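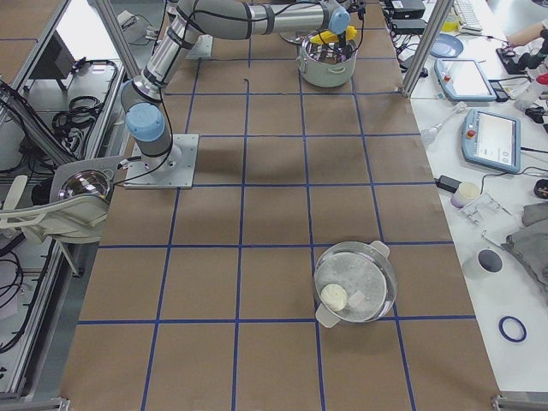

2 min read

Drovesley Hall — Shared Kitchen Safety Checklist
Inspected 25 Aug 2018 by Eldana Ayele
Next inspection: before the Sarno supper, 400 covers

1. Exits and walkways
Rear door opens fully from inside. Pass.
Corridor to the loading bay clear. Fail. Folding chairs stacked on the left side. Comment: moved during the inspection, but the same item was noted at the last visit.

2. Fire equipment
Extinguishers mounted and tagged. Pass.
Fire blanket within reach of the range. Pass.
Hood filters clean. Fail. Comment: two filters need to be degreased and one is bent. Mikkelsen to quote for a replacement.

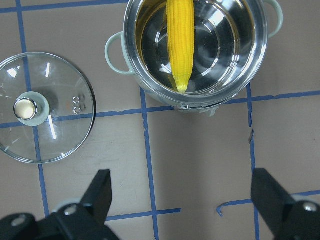

The hood fan itself runs on both speeds and was tested with the range off. The pull station beside the pantry was not tested, as the alarm company must be notified first.

3. Electrical
Outlets near sinks trip and reset. Pass.
Cords free of cuts and tape. Pass with comment: the Zonari mixer cord is worn at the plug. Tagged out of use.
Countertop appliances unplugged overnight. Not observed.
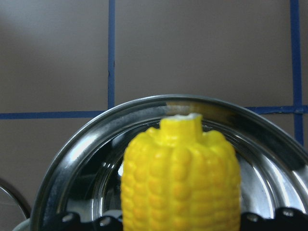

Malou Riis asked that the mixer stay in the building until the repair is approved, and noted that evening groups have been told twice to unplug everything before locking up.

4. Hot liquids and cookware
Handles secure on all pots. Pass.
Pots kept back from the counter edge. Pass.
Dry oven mitts available. Fail. Comment: only two pairs found — four are required.

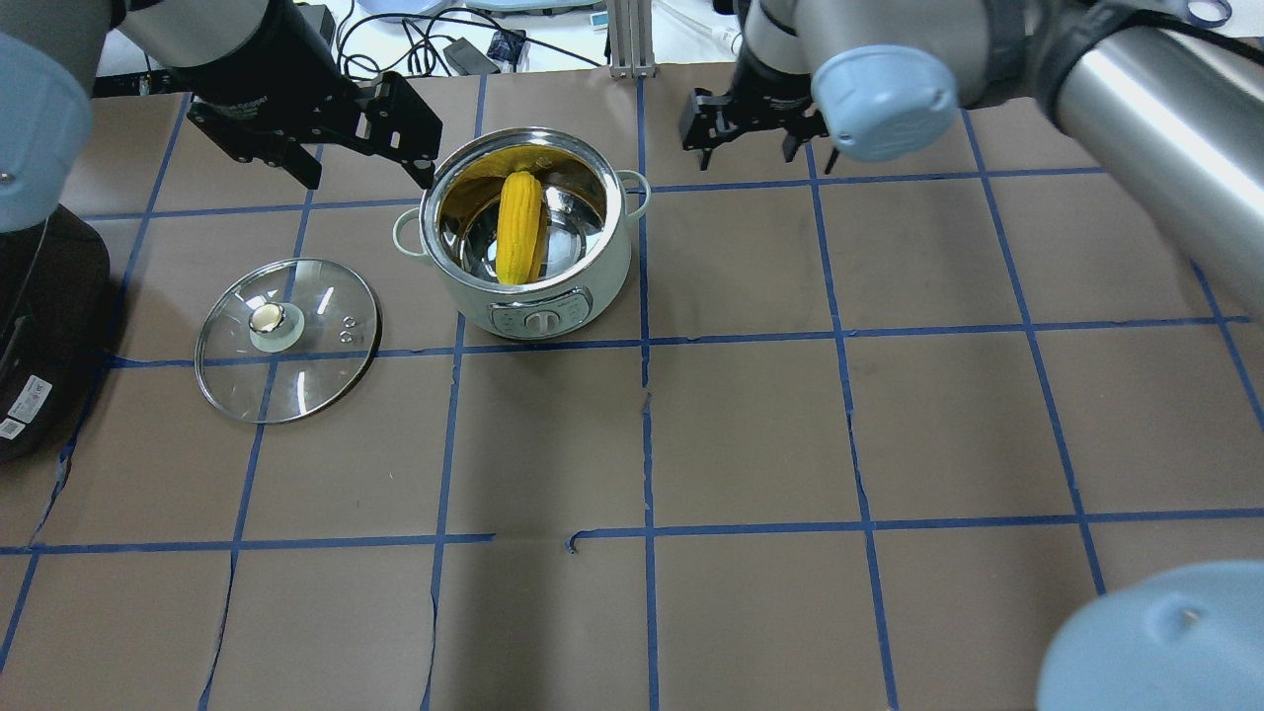
Countertop electric pot, control knob to the front.

5. Floors and storage
Mats flat, no curled corners. Pass.
Chemicals stored apart from food. Pass.
Step stool feet intact. Fail. Comment: discard.

Failed items are to be corrected and initialed on the posted copy before the kitchen is next booked.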